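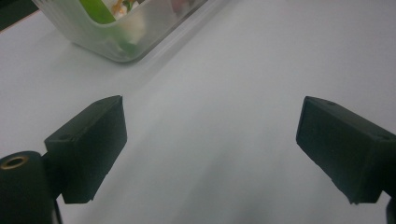
Issue 11

The Grip That Wouldn't Let Go

I'd been after Jeanie Gunn for an interview since June, and when I finally got her on the phone she was eating a sandwich and didn't much want to talk about the good stuff. "Everybody asks about the clips that worked," she said. "Ask me about the jam!" So I did, and we were on for the better part of an hour (my ear was sore afterward).

Jeanie runs the hand-held gripper work at Lumside, a small shop where people pick things up all day long so a robot can learn from the recordings. Lunch things, mostly. Tubs, packets, lids. You squeeze the trigger, the two fingers close, you let go and they open again. Except one afternoon they didn't open.

"I had a full yogurt cup in there," she told me. "I let go of the trigger and the fingers just stayed shut. I gave it a wiggle, which was dumb, and then I put my other hand in to pry it loose. That was dumber."

You can guess the rest. The return spring had been hanging up on a burr inside the slide, and the wiggle knocked it free at exactly the wrong moment, so the fingers flew open and caught her thumbnail on the way. No blood, she says, but the nail went purple and she typed funny for a couple of weeks. The yogurt went up the wall.

What bugged her more was what she found when she went back through the day's recordings. The slide had been sticking since before lunch! Out of 600 clips, 91 had the fingers opening late, some by a hair and some by a good long second, and the logging program, which they call Jamgate now for reasons you can work out (it had a much duller name before), had passed every one of them as fine.

"It was only checking that the fingers got there in the end," Jeanie said. "It never looked at when. So as far as the program knew we'd had a lovely day."

I asked if she'd felt anything in the trigger that morning. There was a long pause, and some chewing.

"Yeah, I did. It was a little gritty. I thought, oh, it's cold, it'll warm up. You get a rhythm going and you really don't want to stop, you know?"

I do know. I once drove nearly 3 hours on a tire that was making a noise.

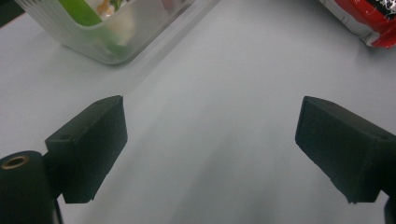
The fix took her an evening. She pulled the slide apart on her kitchen counter, took the burr off with a bit of fine sandpaper and swapped the spring for one from Zestano that she likes better, a touch softer, so if it does let go in a hurry it doesn't hit so hard. Then she made everybody's least favorite new rule, which is that you open and close the thing with nothing in it before every batch and you listen while you do it. If it sounds scratchy, it goes on the shelf with a piece of tape on it and you go get the spare.

"And hands out," she said. "If it's stuck, you set it down. I don't care if it's holding your lunch."

The late clips were a bigger argument. Ejigu, the outfit that gets the recordings, would have taken them with a note attached, and a couple of people at Lumside were all for that. Jeanie wanted them gone. She figured a robot that learned from those would learn to hang on too long, and she'd already had enough of that from the gripper. She won, and they did the whole lot over again.

Did she mind the extra work? "Oh, I complained the whole way through," she said, and laughed. "But I complained with a nice smooth trigger."

Jamgate checks the timing these days too. It threw a warning the very first morning, and she got all excited and took the slide apart again, and there was a cracker crumb in it.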